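Section 4: Setting up your first bond ladder in Urnix

If you've made it through Section 3, your account is linked and your cash balance shows up on the left. Now for the part I like best – building a ladder! I keep mine at Humham, so my menus may be in a slightly different order from yours.

1. Open Planner and click New Ladder.

2. Type the amount you want to spread out. I started with $1,343, an odd number, but it was what I had sitting in cash.

3. Pick how many rungs you want. Two is fine for a first try, and you can add more later.

4. Set the maturity for each rung. My first one comes due in November.

Note: Urnix rounds every rung down to the nearest whole bond. Whatever's left stays in cash (look under Unplaced).

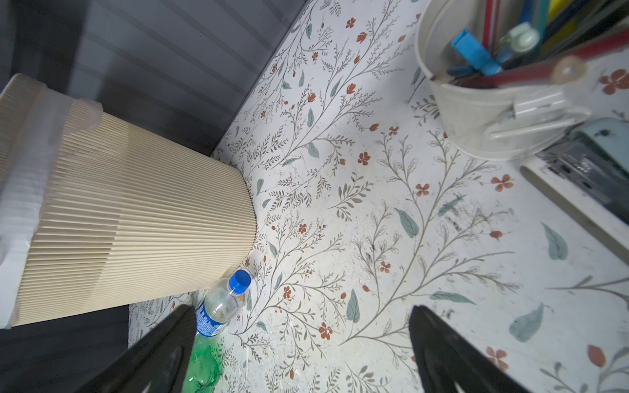

Mine wouldn't save until I gave the ladder a name, a reader wrote in after the last update, so please fill in that box before you go on to step 5.

5. Click Preview and check the yield column. The number you want is yield to maturity, and the coupon is in the column next to it. I mixed those up for weeks.

6. Decide what happens when a rung matures. Roll Over buys a new bond at the far end of the ladder, and Pay Out sends the money to cash.

Caution: Roll Over is switched on by default. If you need that money for rent, turn it off now.

7. Click Place Orders. Anything under $200 per rung gets a yellow warning, but the order still goes through.

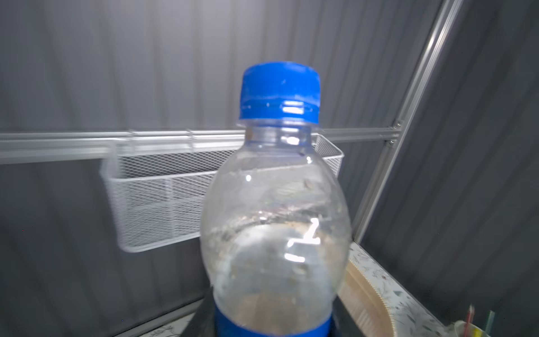 Does the yellow warning mean I'm paying a higher fee? asked a Puketano customer. No, it only means there may be fewer bonds to choose from at that size. Fees are on the Costs tab, and I'd read that one before you click anything – Section 5 goes through it line by line.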